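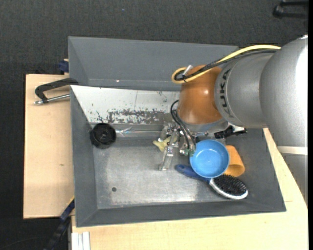
Zulema Palma has been sorting other people's belongings for six years. She works for Onwood, a house clearance firm, and most of what reaches her is what families leave until last: the contents of the kitchen drawers, the shelf over the washing machine, the cupboard under the stairs.

"People deal with the furniture first," she says. "Then they get to the small things and they ring us."

Her method is plain. Everything from one room goes into a bin together, mixed, and the bin goes on the bench. She doesn't sort in the house. "You're in the way there, and the light is usually bad. I want a bench at the right height."

Bowls come out early. A sound plastic one will sell for 30 pence in the Wirico shop, and she can put smaller things in it while she works. Glass is wrapped before anything else is moved. Cloths and gloves go to one side for washing, unless they are torn.

"I used to keep too much. I'd look at a lid and think the box must be somewhere. Now a lid waits until the end of the day and then it goes."

In August, her busiest month, the firm took in 424 bins. She would prefer fewer, better packed. Knives are the main complaint. "Wrap them and write on the paper. Use a thick pen."

Asked what she would tell someone clearing a house on their own, she thinks for a while.

"Start with a cupboard you don't care about. Do that one properly, have your tea, and see how long it took."

She keeps very little for herself. There is a potato peeler from a house in Clorum Road, and she uses it most evenings.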